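Lulleo Bead Kiln — Set-Up Guide
Section 4: First Firing and Annealing

This section applies to kilns with the Skadlow controller. Complete Section 3 (placement and wiring) before you continue. Revision of October 1, 2025.

4.1 Before you start

1. Switch the kiln off at the wall and open the bead door.
2. Remove the packing card from the chamber. Check the corners for loose fiber.
3. Brush kiln wash onto the shelf in thin coats. Let each coat dry before the next.
4. Set the shelf on the three posts supplied. The posts must not touch the thermocouple.
5. Close the door and check that the latch seats fully.

CAUTION: Do not apply kiln wash to the heating coils. A washed coil will fail early and is not covered by the warranty.

4.2 Empty firing

1. Switch on at the wall. The display shows IDLE.
2. Press PROG and select program 1.
3. Set the ramp to slow and the target to 899 °F.
4. Press START. Leave the door shut until the program ends.

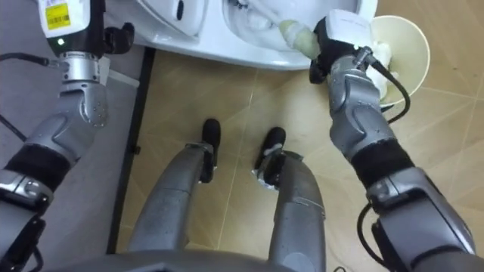 A faint smell is normal during the empty firing and comes from the binder in the brick. Keep the window open until the chamber has dropped below 200 °F. If the display shows ERR 3, the thermocouple plug is reversed — switch off, let the kiln cool, and turn the plug over.

4.3 Annealing beads

1. Select program 2. Enter the soak temperature given by your glass supplier.
2. Wait for the READY light before lighting the torch.
3. Hold each finished bead in the outer part of the flame until the glow is gone.
4. Place the mandrel through the bead door with the bead over the shelf and the bare end in the rest.
5. When the last bead is in, set the soak time and press HOLD.
6. Let the program run down on its own. Do not open the door to check.

Note: The rest takes up to 40 mandrels. Beads must not touch each other or the floor of the chamber.

Note: Large focal beads need a longer soak. Use the Fairclough chart in the back of this guide and read from the thickest part of the bead, hole included.

4.4 User comments on this section

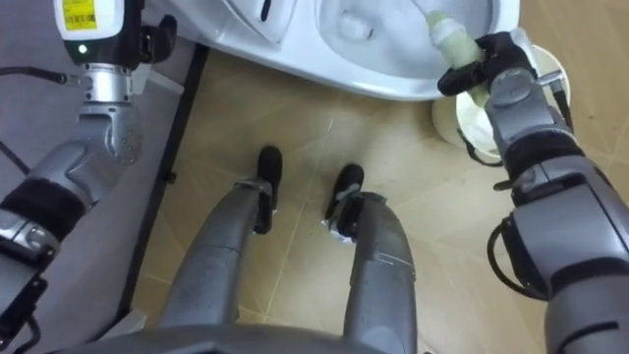
Shirley Gosling: Step 6 in 4.3 should be in bigger type. I opened the door in May to look at a set of florals and lost four of them to cracks by morning. Also, the Druminov rods I use wanted a slower ramp down than program 2 gives. Can the ramp be changed without losing the soak setting?

Reply from Lulleo support: Yes. Press PROG twice during HOLD and enter the new rate. The soak setting is kept until the kiln is switched off at the wall. Continue to Section 5 for custom programs.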